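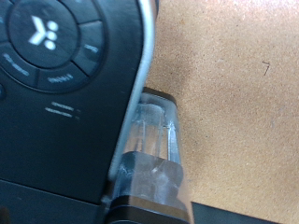
Thread: do we need a handheld with this many buttons near a coffee maker?

1/ Natalie Sedgwick swears by pod coffee. I've had one on the office counter since March and I'm still not sold. And now a handheld as well, a ring of controls with a round button in the middle, when all I want is one cup of something brown.

2/ The labels are tiny white words on black plastic. At 7 in the morning I can't read tiny white words. My old drip pot had a switch. Up was on.

3/ People tell me it's faster. Faster than what? I still fill the tank and go hunting for a mug, same as before.

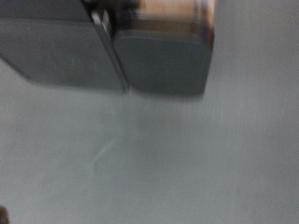
Dark gray, close up. Friday, pre-coffee.

4/ Bríd Keane says I should try the flavored ones before I complain. She gets hers at Loscombe, 33 to a box. Thirty-three is a strange number and I don't trust it.

5/ So, fine. Flavored. 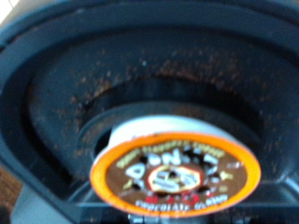 Chocolate glazed, orange rim, grounds on the ledge.

6/ Explain those grounds to me. The whole pitch for pods was no mess. I've owned 2 regular coffee makers and wiped up grounds from both, and I didn't pay extra for it.

7/ Also, does anyone want coffee that tastes like a donut? You could have coffee and a donut.

8/ Bríd has already asked if I want a second box. I said I'd think about it.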